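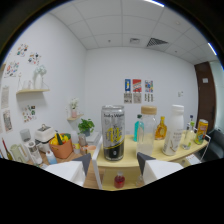 Brutach Shared Kitchen Group — Firalell Building

Drinks shelf and kitchen corner: gallery

The drinks shelf was set up in March to get bottles and cans off people's desks and into one place. It is open to everyone on the floor. Most of what is on it is shared, and anything with a name written on the bottom belongs to the person named.

Soda water stands at the front edge of the table, where it is easy to reach. The tall silver can with the yellow graphic is the one to look for. If you take the last one, write it on the list by the door.

The shorter bottles share the row with the tall ones. We tried sorting by height for a while and gave it up after a few days, as everything went back wherever there was a gap. The present rule is that labels face out and caps are closed all the way. The small bottle of turquoise liquid and the amber one with the yellow cap are both on the shared side.

Vegetables go in the orange-tan fabric basket on the other surface. Yellow peppers are fine there for a day or two. Please do not put anything in the basket that is already cut. Cut food goes in the refrigerator down the hall, in a closed box with a name on it.

A few notes on the shelf itself

The rack is a Vuvwood unit with 2 boards. Kobe Smits put it together over a lunch break and says the side frames should be tightened by hand first and with the key afterward. If you do it the other way, the top board sits crooked. It rocked a little when it was new. He went over the screws again the following week and it has been steady since.

We keep it on the tabletop and not on the floor. That costs some table space, but people can read the labels without bending down, and wiping under the lower board takes a minute with a dry cloth. When you wipe, lift the bottles. Do not slide them. There is already one long scratch in the wood from a glass bottle that was pushed along the board.

Surachet Wattanapong looks after the restocking. He places an order when the list fills up, and it normally comes within a few days. Requests are welcome — write the full name of the drink, with the size. "The lemon one" has been on the list since summer and he still does not know which one is meant. 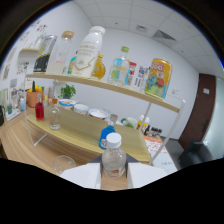 Tall things are the main problem with any two-level rack. The space between the boards is fixed, so anything over a certain height has to go on top whether it is used often or not. The white bottle with the golden band is the tallest on the upper board, and it would be a nuisance anywhere else. The yellow can with the cartoon character has the right-hand end of the same board. The lower board is better for small glass bottles, such as the one with the red liquid. Water bottles can stand on the table in front if the boards are full, as long as there is still room to get a hand in behind them.

Cups and glasses do not have a place on the rack. Wash them, dry them and put them back in the cupboard over the sink at the end of the day. A glass left on its side on the table can roll, and we have lost 3 that way so far this year.

Small cartons stay next to each other on the upper board. They are light and get knocked over when bottles are taken from behind them, so leave them standing toward the front. Opened cartons belong in the refrigerator.

What goes where, in short

Upper board: cans, tall bottles, small cartons.
Lower board: small glass bottles and anything with a narrow neck.
Table in front: water bottles only.
Fabric basket: whole vegetables.
Not on the shelf: medicine, cleaning products, open food, cups.

Empties

Empty cans and plastic bottles go in the bin by the copy room. Rinse them first. Glass goes in the separate crate underneath. Glass bottles with wooden stoppers are worth keeping, and a clean one can go back on the shelf for somebody to refill. Take the stopper out while the bottle dries or it will start to smell.

The bin is emptied every 2 weeks. If it is full before then, tell Surachet and do not start a bag next to it.

Adding to the gallery

If you rearrange the shelf in a way that works better, take a picture and send it to Kobe with a line or two on what you moved. He adds new ones to this page when he has time. Please clear away papers with names or phone numbers before you take it.

Page last changed 2024-11-24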